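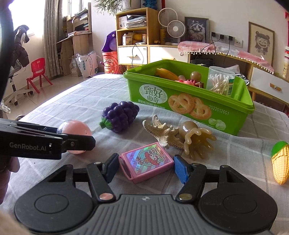

The Cookie Tub Problem

Print this article | E-mail this article

Every few months somebody tells parents that the answer to small plastic toys is a better container. This May it was Wostent, whose toy bins start at $40 and climb to $190 for the set with the bamboo lids. I have read the brochure twice. I still don't know what the lids do.

Most families I know already own the container. It used to have cookies in it. A big green tub that once held coconut milk butter cookies will take a toy crab, a bunch of toy bananas and whatever else is on the bed at half past seven at night. It will also take a jar of cotton swabs, and there the theory starts to wobble.

Geeta Kandpal, a home organizer who runs weekend classes under the name Maurya, is firmly against the tub. "Once a toy lives with the cotton swabs, you've stopped sorting," she told me. Her method calls for one category per box: sea animals here, play food there, anything with a lid that opens somewhere else. Her starter course costs $135.

I tried it. Starfish and octopus, fine. Corn and grapes, also fine. Then came a little pink box with a rainbow lid and a cartoon girl in a red bow, and a pink ball with a clear dome on top. Kandpal would call these "containers that are toys." My daughter called them hers and put them with the octopus.

The categories lasted until breakfast. What did help was duller. We tip everything out on the checked sheet, where it's easy to see, and put it back by the handful. The swabs went to the bathroom. Papers and folders stay on the shelf, out of the whole business.

Dotov, a rival brand, says its dividers can hold 2000 small pieces. I'd ask why anyone has 2000 small pieces, but I have stepped on enough of them to guess. For now the tub stays, and so does my $190.

Shares: 135 | Comments: 40

Contact Rorkirlow Magazine | Copyright Rorkirlow | Back to top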